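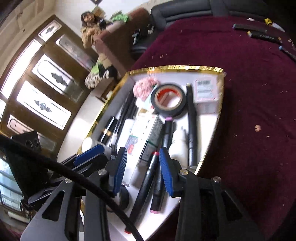 Small Items Sorting and Packing Team

Cedstead, Volow building, ground floor

The team receives mixed small goods, sorts them by type and returns them in trays or boxes. Typical contents are cosmetics, markers, tape, hair accessories and small cartons. Clothing, paper files and anything over 2 kg go to the main packing department at Gerudport.

Scope of work

Goods arrive unsorted, usually in a single open box. The contents are laid out on a cloth-covered surface, grouped, and put back in a fixed order. Large round items such as tape rolls are placed first. Small cartons go into corners with the label facing up. Soft items are used to fill the remaining gaps. Markers are laid flat with the caps at the same end.

Cosmetics are checked for closed lids before they are packed. Items with a damaged lid are bagged separately and listed on the return slip. The team does not open sealed products and does not decant liquids.

Trays and surfaces

Light-lined trays are preferred for mixed contents, as small dark objects are easier to find against them. Trays with a decorative rim are accepted if the rim has no sharp edge. Dark cloth is used under the tray to keep it from sliding and to protect the table finish. Cloths are brushed at the end of each shift and washed when marked.

Maximum fill height is the upper rim. A tray that cannot be filled below the rim is split into two, and both parts carry the same order number with the suffix A or B.

Capacity

The storage room holds 91 trays on open shelving. Orders above 23 trays are booked ahead with the scheduling desk. Labels are printed in batches of 1000 and stored next to the shelving.

Staff

Eun-ji Tak, team lead
Seung-woo Ko, intake and sorting
Laine Toom, packing and return slips
Urho Koivisto, storage and scheduling
Soo-ah Lim, training

New staff spend their first period on single-type trays before moving to mixed ones. The packing order sheet was last revised in January and is kept at the intake table.

Deliveries

Intake closes at 3:30 p.m. Boxes delivered after that time are logged the next working day. Please attach the order number to the outside of the box and leave the contents loose inside.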